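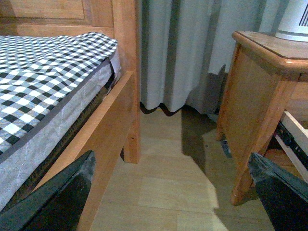

Pasville Residents' Forum: Lettings and Standards

Who pays for replacing a mattress in a furnished let?
The landlord pays, unless the inventory records damage beyond fair wear.

Bello Ezeani (moderator)
Members are reminded that the revised inventory rules apply from February. Any item valued above 100 must be listed separately. 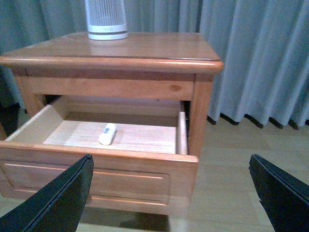 Bedside unit, drawer open.

drerkum_lets
I must disagree with the threshold. We manage 201 rooms, and listing at that level would cost us 2,900 a year in clerks' time.

Mirsad Petek
The figure seems high. Shao House completes each room in five minutes using the Pliris form.

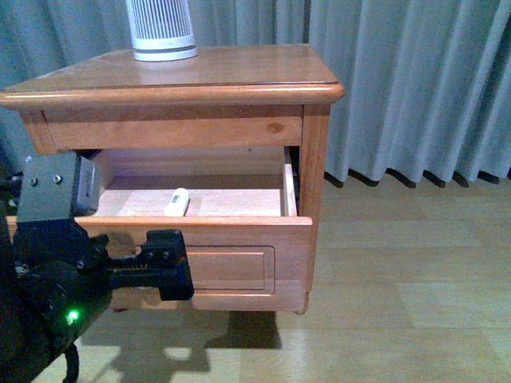 Surface condition is where most deposit disputes arise. The form should state the finish as well as the item. A glossy top with a rounded front edge, as on this nightstand, ought to be entered in those words.

drerkum_lets
That is a matter for the clerk's judgement.
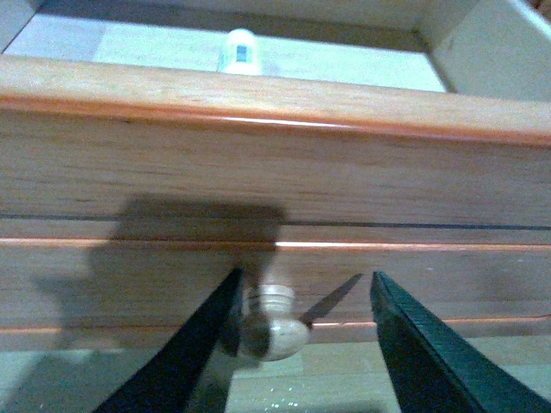 Bello Ezeani (moderator)
Check-out reports must also cover belongings left behind. Drawers are to be opened and their contents entered, including items as minor as the small white bottle here. Objections to the threshold may be sent to me in writing.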